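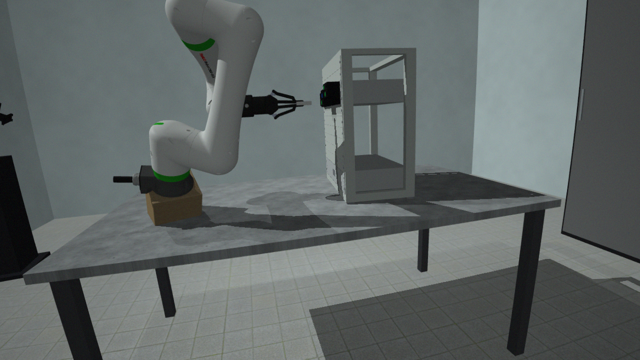 Can a machine do the small chores of a workshop or a home yet?

Some of them, if the chore stays in one place and the thing to be handled is always the same. For most of the others a person is still faster, and still less tired of explaining.

I was asked to write this item after our January meeting, when Despina Xenos put the same question to the room and got many different answers. I work in the equipment hall at Blackwood, where we keep racks of test units for small customers. My opinion comes from there, and also a little from my own kitchen.

Our most usual chore is not difficult to describe. Somebody goes to a rack, finds the right unit, takes hold of a part at its front or side, changes it or pushes it back, and checks that it sits well. A new colleague learns this in one morning. For an arm with two fingers it is a long list of small problems. The fingers must come in straight. They must close on the part with enough force to hold it, but a plastic latch will break if the force is too much. Then there is the moment of contact, which I find the most interesting. When I push a module into its place, my hand feels that it is a little crooked and I correct it without thinking. The arm has to be taught this, or be given a sensor for it, and usually both.

Jalen Haverford, who does the programming for us, first tries every such task in simulation. There he can let the arm fail all night and no customer calls in the morning. In his last series he ran 1,460 attempts at one reach toward a rack, with the position of the rack moved a little each time, and also the light. He likes to change the light very much. A hard shadow on a panel with many small holes can confuse a vision program badly, and in our real hall the sun comes in from the side after lunch.

From his series we kept two results. The first is that the reach itself is almost solved. The arm goes to the place, and it goes there again. The second is that the last short distance is where the time is lost. Jalen now has the arm stop before the rack, look again, and only then go forward. It is slow to watch. I have seen visitors check their phones during it.

At home the situation is harder. I have a vacuum robot, and I am satisfied with it, but before it starts I must pick up the socks, the cables and my daughter's blocks. So I have exchanged one chore for another one that is shorter. Loading a dishwasher is often given as the next step. In our dishwasher there are never the same plates two times in a row, and the bowls from my mother-in-law fit nowhere. A rack in a test hall is a polite object compared with this. Its holes are where the drawing says.

Some readers wrote to ask if they should wait before buying anything for their own shop. My advice is to take one task which you do every day and write down each step, also the very stupid ones, such as "turn the part so the label is up." If your list has fewer than 12 steps and the part always arrives from the same side, it is worth asking for a quote. With a longer list, I would first change the task. We moved one shelf at Blackwood and removed three steps, and this cost us only an afternoon and a few screws.

Despina is collecting such lists for the next meeting. You can send her yours by the end of the month, in any form. Handwriting is also fine, and please write which tools you use for the task today. Jalen will choose two of them to build in simulation, and he will show them with the failed attempts included.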